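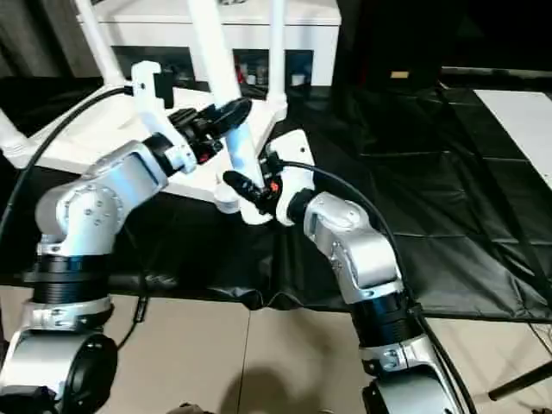
**Por la responsable de compras de Plenska**
*Opinión · Equipamiento y presupuestos*

Cada abril toca cerrar el presupuesto de equipos, y cada abril la discusión se va en el precio de los brazos. Creo que miramos la partida equivocada. Un par de brazos se pide una vez, llega con su factura y queda en el inventario. Lo que gotea durante el resto del año son los dedos de las pinzas, los cables, las cámaras de muñeca y las horas de montaje.

El año pasado gastamos 1.410 euros en repuestos que no estaban previstos. De ellos, 582 fueron para dedos y almohadillas. Zindgate nos había ofrecido un paquete de recambios con la compra inicial y lo tachamos para que la cifra total quedara más presentable. Fue un error mío y lo firmé yo.

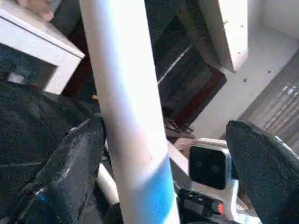 *Dedos de pinza junto a un poste blanco con una banda azul.*

Un dedo arañado puede seguir sirviendo muchos meses. Pero alguien tiene que decidir cuándo se cambia, y si no hay dinero asignado, la decisión se aplaza hasta que hay que parar. El proveedor de dedos, Jevasum, tarda 30 días en servir. Esa espera no aparece en ninguna hoja de cálculo y la pagamos igual.

Mi propuesta para el próximo ejercicio es reservar la partida de desgaste antes de hablar de máquinas nuevas y tener siempre 2 juegos de dedos en el armario. Si con eso no alcanza para ampliar la célula de Wiriya, se amplía un año después. Prefiero defender ese retraso en una reunión que volver a pedir una transferencia urgente en noviembre.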